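FOR IMMEDIATE RELEASE

Shared Workshop Unveils Two-Fingered Home Robot, Asks Public to Keep Expectations Where It Found Them

Build notes for the Ikel gripper now free to download; first open evening planned for July

The Drivard shared workshop today announces the Ikel, a robot gripper designed and built by its members in the evenings, between other people's bookings of the good drill press. Drawings, parts list and a candid list of known faults are available to anyone who would like a robot hand and has a kitchen table they don't mind losing for a season.

The Ikel has two fingers. Earlier versions had three, and one had five, which looked wonderful on paper and could not pick up a sock. Each finger carries a soft red tip over a fabric sleeve, and both can be replaced with household scissors and a little patience.

"We set out to build a robot that would set the table," said Geert Geerts, who leads the project. "We now have a robot that will pick up a spoon, consider it, and put it down again somewhere near where it was. I'd call that a good two-thirds of setting the table."

Work began when Geerts brought in a broken label printer and was talked out of fixing it. Its motor went into the first Ikel, where it lasted an evening. The current version uses a small geared motor, a printed frame and a controller board that members admit is more powerful than the job calls for. It was on sale.

The fingers took the longest. Bare plastic slid off everything. Bicycle inner tube gripped well but left black marks on the crockery, and on one member's shirt. The present tips are cast in a mold made from a cut-down egg cup, and the recipe is set out in full in the build notes, including the two steps where it is easy to glue yourself to the bench.

The sleeves underneath are fabric and they fray. Members have tried hemming them, singeing them and ignoring them. Ignoring them has so far produced the best results, and is the method recommended in the notes.

Before release, the Ikel was put through 1000 open-and-close cycles on the bench, followed by 130 attempts to lift a plain teaspoon from a flat table. It managed 124. The remaining six teaspoons are accounted for, though one had to be fished out from behind a radiator.

"People ask about the six," said Geerts. "Nobody at my house has ever loaded a dishwasher with a record like that, and I include myself."

A complete set of parts can be bought for 100 dollars, provided the builder can borrow a printer and already owns the sort of drawer that contains screws. The notes assume no training in electronics. They do assume that the reader will unplug things before poking them, and say so on nearly every page.

Also released today is Groen, the small program that runs the gripper. Groen offers open, close, and a third setting called "gently," which was added after an incident with a pear. It will run on an old laptop. A fourth setting, "very gently," is in testing and at present does nothing at all, very smoothly.

Members are now at work on Astier, a wrist joint that will let the Ikel turn a spoon over and, in time, pour from a small jug. No release date is offered. The workshop has learned to announce dates after they have happened -- it saves on corrections.

The first Ikel open evening will be held at the workshop in July, starting at 7 p.m. Visitors may try the gripper on objects of their own choosing, within reason. Eggs are welcome if hard-boiled. Phones are the owner's responsibility. Those who would like to build one on the night should reserve a bench ahead of time, as the room fills up and the good stools go first.

Home builders who start before then are encouraged to send in their changes, photographs and complaints. Several early builders have already improved the cable routing. One has rotated the whole design by ninety degrees for reasons he explained at length and which the project team has agreed to respect.

About the Drivard shared workshop

Drivard is a member-run workshop with benches, hand tools, two 3D printers and a kettle. It is open every evening until 10 p.m., or until the last person finds their coat. New members are shown around, given a shelf and asked to label their food.

Press contact

Geert Geerts, Ikel project, Drivard shared workshop. Calls are best made in the late afternoon, before the machines start. Review units can be lent to newspapers, school clubs and anyone else with a flat table and a supply of spoons.

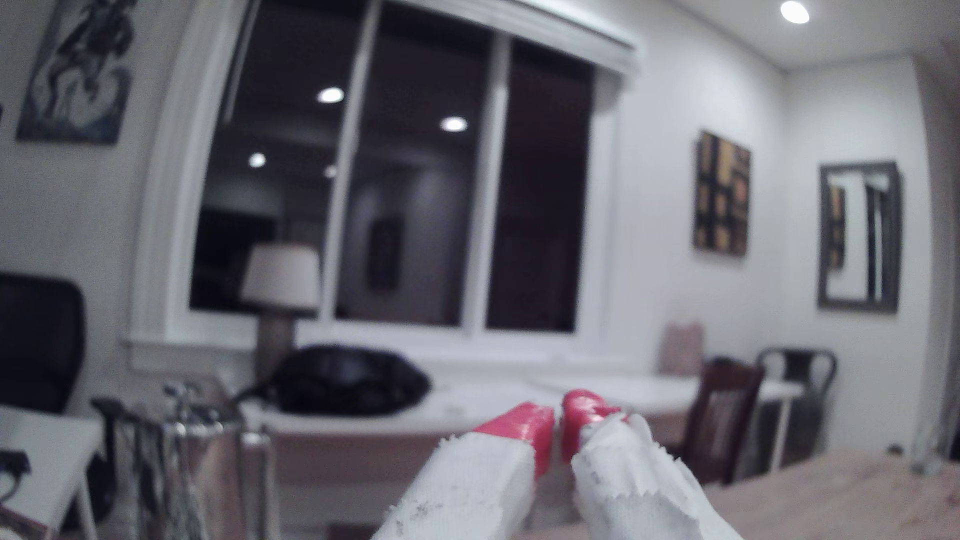 Loan units go out with a spare pair of fingertips and a printed copy of the fault list. Please return the fingertips in any condition. The fault list is yours to keep, and there is room on the back for additions.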